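Vuditz home arm, four months on: can it let the dog out yet?
Reviewed by Mareike Ostermann, December 2020

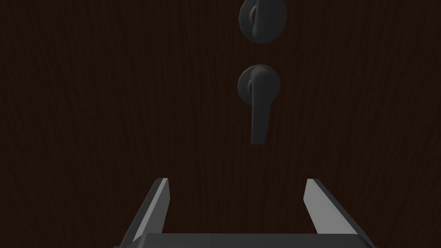
I wanted to love this, I really did, and on some days I very nearly do! My hope was modest: a machine that could open a door while I had both arms full of washing. Doors are harder than you'd think, mind you. A handle has to be found, gripped, turned and held while the whole arm shuffles backwards, and the Vuditz likes to have a good long ponder between each of those (I've made tea in the meantime, and drunk it). Out of 16 goes at our back door it managed 13, which cheered me up no end, though it was beaten every time by the bathroom, where the handle is a round one.

It's lovely at fetching socks, and my friend Zohreh swears by hers for the recycling. Folding is hopeless. The practice software that comes with it is a joy, and I've spent far too many evenings there. At 2132 euros I'd wait for the next model, unless you're the patient sort and enjoy tinkering. Three stars from me, and a fond pat on the wrist joint.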